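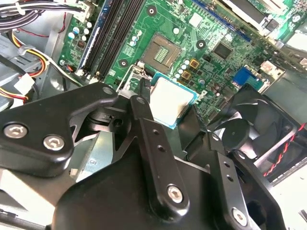
LURKTHORPE, January

How to practise driver changes for a club endurance race

Driver changes are my favourite part of endurance racing, and they're the cheapest place to find time. You don't need a faster engine or stickier tyres. You need a parked car, a stopwatch, a patient friend and an evening when it isn't raining sideways!

Our team, Issahaku Racing, runs a little Denov hatchback in the 200-minute club races at Kekisar with three drivers. The first year we finished on 367 laps across the season. The next year we managed 374 in the same car, with the same slightly tired engine, and most of the gain came from the pit lane. So this is how we practise, and I hope you get as much fun out of it as we do.

Before you start

Read your championship's rules on pit stops first. Some series have a minimum stop time, and if yours does you only need to be comfortably inside it. Check whether the engine must be off, who is allowed over the line, and whether you can touch the belts while fuel is going in. Ours says no, so we never rehearse the two together.

Everyone wears full kit, every time. Gloves, helmet, neck restraint, the lot. Practising in jeans feels brilliant and teaches you almost nothing, as a bare hand can find a belt tongue far more easily than a gloved one.

Sort the seat

If your drivers are different heights, set the fixed seat for the tallest and make inserts for the others. Vibeke Bundgaard is our shortest driver by a long way and her foam insert has a loop of webbing sewn to the top, so whoever is getting out can grab it in one go — or she can throw it in ahead of herself. Write each driver's name on the insert in huge letters. You'll be glad of it in the dark.
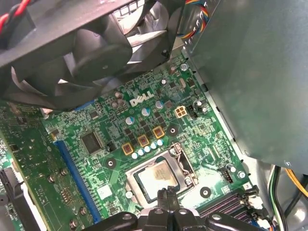 Next come the radio lead and the drinks tube, which cause more muddled stops than anything else on our car. Both want a fixed home, well away from the belts and the driver's left elbow. Think of the way the coloured wires in the computer above run down together along the edge of that big grey metal enclosure, and do the same with yours down the side of the seat. Clip them every hand's width and leave just enough free at the top to reach the helmet with the driver's head turned. Then sit in the car, belts tight, and look hard over both shoulders. If anything tugs, give it a bit more.

Getting out

1. On the slowing-down lane, the driver loosens the shoulder straps if the rules allow it. Ours don't until the car has stopped.

2. Car stopped, engine off, window net down.

3. Pull the radio plug and the drinks tube. Say "clear" out loud.

4. Wheel off and onto the dash. Always the same spot!

5. Turn the buckle, throw the belts outwards over the sides of the seat, and go. Bottom first onto the sill, then swing the legs.

Getting in

1. Right leg in, bottom down, left leg after it. Some people go head first through the cage and swear by it, so try both.

2. Lap belts first, pulled properly tight and low on the hips. The helper leans in from the other side and passes the crotch straps.

3. Shoulder belts over the neck restraint. The helper checks both sides and taps the helmet twice.

4. Radio, drink, wheel. Tug the wheel to make sure it has locked on.

5. Net up, thumb up, engine on when told.

Building up speed

Do the first few changes at walking pace with no watch running at all. Talk through each step. Only when all three drivers can do it without stopping to think should you bring out the stopwatch, and even then time the whole change and the belts separately, so you can see where the seconds are going. Ours were nearly all in the crotch straps.

We meet on a Wednesday after work and stop as soon as people get tired or silly. Swap the order round too. It's easy to get very good at Vibeke following me and hopeless at the reverse, and a safety car can turn your running order upside down.

Film a couple of changes from the passenger side and watch them back over a cup of tea. I spotted that I was putting the wheel down, picking it up and putting it down again — every single time, and I'd have sworn blind I wasn't.

For your last go of the evening, do one with the lights off and the helper using a head torch. Then put the inserts back in the van in the order you'll need them on race day.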